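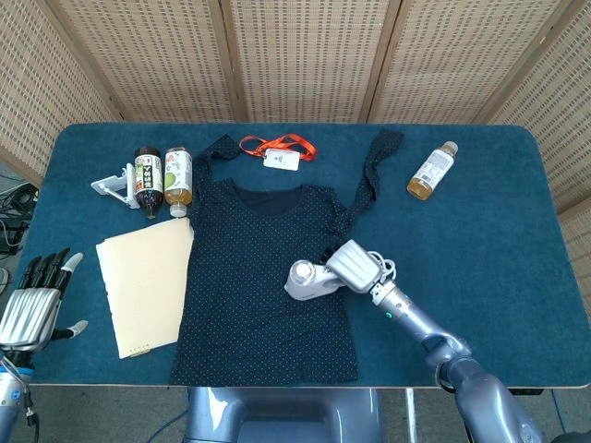 Eldana Feyisa said the rule was too long. A rule about when a hand may close on something, she said, ought to fit on one line, and this one ran to 37 words before it got to the verb.

Jemal read it again at the table. Rule 8, Handheld Devices. He had written it in a hotel in Lukham, and he had been pleased with it.

"Which part would you cut?" he asked.

"Everything after 'stop.'"

"Then it doesn't say who restarts it."

"Put that in rule 9."

The robot held the white device over the polka-dot shirt. Neither of them looked at it much. They had the draft between them, and Mostum wanted it by six.

Jemal crossed out a line. The old standard from Zornach had let the operator decide what counted as a clear table. Every site had decided something different. One kept the table bare. Another allowed drinks if the caps were on. He had visited both and found them equally sure of themselves.

"Say the cloth is lying flat," Eldana said. "Say there's a lanyard on it. Does the hand go ahead?"

"Under mine, no. It stops and asks."

"And if the person it asks is at lunch?"

"It stays stopped."

"All through lunch."

"Yes."

She wrote that down – the word *lunch*, with a circle – and turned the page. Her brother had worked in a laundry for six years, she told him, and in all that time the only rule on the wall was to empty the pockets. People followed it. They could remember it.

Jemal thought about the hotel, and the desk with the bad lamp. He drew a line through everything after "stop" and began rule 9 on a new sheet.

"Only a person in the room may restart," he wrote.

Eldana read it upside down.

"Which room?" she said.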